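Workshop notebook, gripper build
Thursday, May 30, 2019

Second pair of shells back from the printer at Brodstead. They look better than the first pair, which is not saying much. Seam on the left one still catches if you run a nail along it. I was told the finish would sort itself out with a finer layer and I didn't believe it then either.

Rubber rim pushed on dry, no glue. It holds for now. The Weson glue we used in spring went brittle and I'd like to see this one survive a few weeks of use before anybody opens the tube again. If it comes off, write down where it let go first. Last time we only wrote "rim failed" and that was no help to anyone.

Mesh pad: same stuff as before. The claim on the Akbulut page is that it's good for 2,000 closes. I have no idea how they got that number, and they don't say what it was closing on. Ours had gone shiny after an afternoon of picking up sockets and tins. I'll keep a tally on the bench card and we can see.

Carried both grippers out to the mat to try the tracking. The whole argument for putting a marker cube on the gripper is that the camera on the other one can find it and work out how far apart the two are. Fine on paper. My worry is the short lens. It bends everything towards the sides, and the maths that straightens it out again is only as good as the calibration, which we did in a hurry on a wobbly board. 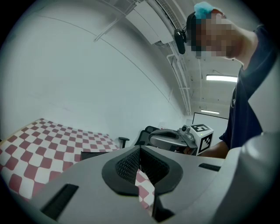

So I want the calibration redone before we argue about anything else. Flat board this time, screwed down, and fill the corners of the view as well as the middle. The old set was nearly all middle. I'd also like one run where the two grippers are clamped at a known distance and left alone for 60 seconds. If the reading wanders while nothing is moving, then all the nice smooth traces from last week mean very little.

Tried a rough version of that by hand. Gap set with a steel rule, reading came out 4 mm long. Moved over towards the side of the view and it was 8 mm long. Twice the error in a place we use all the time. Hand-held, so take it with salt, but it went the same way every time I repeated it and I don't think that's my wrist.

Lighting. Somebody has written on the board that the ceiling tubes don't matter. Maybe. I'd want to see it with them off before I agree. The white faces of the cube under a bright tube could easily wash out at some angles. Matt spray is cheap enough, try one cube with and one without.

Weight. Still too heavy at the front. The camera and cube sit well out and you feel it in the thumb after a while. Shifting the camera back would help the hand and hurt the view, so I expect we'll end up putting up with it.

Kerkton want to borrow a pair for their open evening in July. I'd say no until the rim has proved itself. They will hand it to children.

To do
Redo calibration, flat board
Clamp test, write down the room lights as on or off
Sand the left seam, then stop fiddling with it
Order spare pad (not from the same batch, if they can tell us which batch it was)
Find the good hex key

Battery lead got warm again on the charger. Didn't like that. Left it unplugged overnight with a note on it.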